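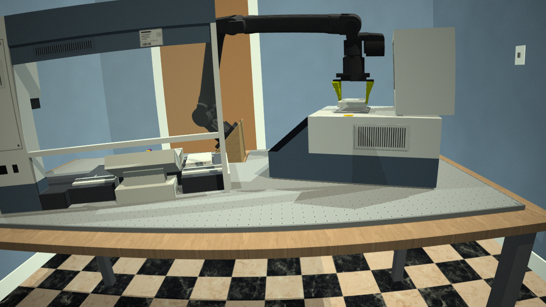

Section 4. Handing Over a Chore

Before you teach the arm anything, decide whether the job is worth its time. Moving a plate from one machine to the next is the chore everybody wants to give away first, and it is a fair choice: the plate is a plain rectangle, the machines stay where you bolted them, and the holder on top of the instrument sits out in the open where two yellow-green fingers can come straight down on it. The reader will notice that this is a simulated bench. Simulated benches are tidy. Yours has a coffee ring and somebody's gloves on it, and you should clear both before going on.

The steps below assume you have finished Section 3 (Mounting and Power) and that the Palumbo controller shows a steady green light. A blinking green light means it is thinking. Let it.

4.1 Teaching the pickup

1. Set the speed dial to its lowest mark. You will be bored. Stay bored.
2. Press and hold TEACH, then guide the arm by the wrist until the gripper is above the plate with the fingers pointing straight down.
3. Check the path between the two machines. The arm takes the shortest route it knows, and it has no opinion about what is standing there.
4. Lower the gripper until the fingers are level with the sides of the plate. Press SAVE POINT.
5. Close the gripper. If the plate shifts sideways as it closes, open it, nudge the wrist toward the side the plate moved to, and save again.
6. Raise the arm 111 mm and save this as the travel height.

Note: Teach with an empty plate. Every lab that skipped this note now owns a mop.

4.2 Teaching the drop-off

1. Move to the second machine at travel height. Do not cut the corner, however obvious the corner looks.
2. Come down slowly over the target. Open-framed workstations leave you less room than you think, and a corner post will win any argument with the wrist.
3. Save the point, open the gripper and back out the way you came in.
4. Run the full trip in Statina with the simulator on, then once more on the real bench with your hand on the stop button.

CAUTION: The simulator does not know about lids left open, cables, or the stool. A clean run in Statina tells you the points are good. Your room is a separate matter.

4.3 What to expect

In our own shop, Nazareno Sorrentino left the Lilter arm shuttling one empty plate back and forth through most of November. It made 600 trips. On 4 of them it stopped and asked for help, and on one of those the problem was a sticky note. A person would have peeled it off without waking up fully.

So yes, it can do this chore. It can't yet wipe the bench, find the missing lid or tell a full plate from one you meant to throw out. Keep those jobs on the human schedule.

If the arm stops with code 111, the gripper closed and felt nothing. Look for the plate on the floor first, then repeat 4.1 from step 4.

For use with the Clistent barcode reader, go to Section 5.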